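Eltadia two-arm kit, worth it?

pleltthorpe_mike
Posted September 29, 2019
Looking at the Eltadia kit for handling grocery boxes. Rated 2,000 cycles between finger pad changes. Anyone running one?

jumuv84
Since August. We changed pads at 369. Cardboard dust gets into the hinge.

torque_owl
Disagree. We passed 2,000 on the original pads. Check your closing force, the default is too high for thin cartons.

jumuv84
Force was set to 45 percent. Same wear on both arms.

pleltthorpe_mike
Do the two grippers collide when working close together?

torque_owl
Not with the zone limits on. They default to off, and the manual has it wrong. Ours with both arms moving:
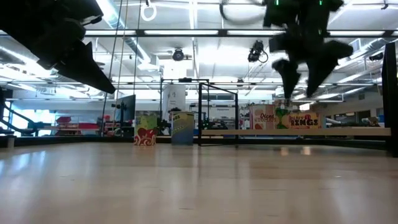

Both grippers in motion, Happy Rings box under the right one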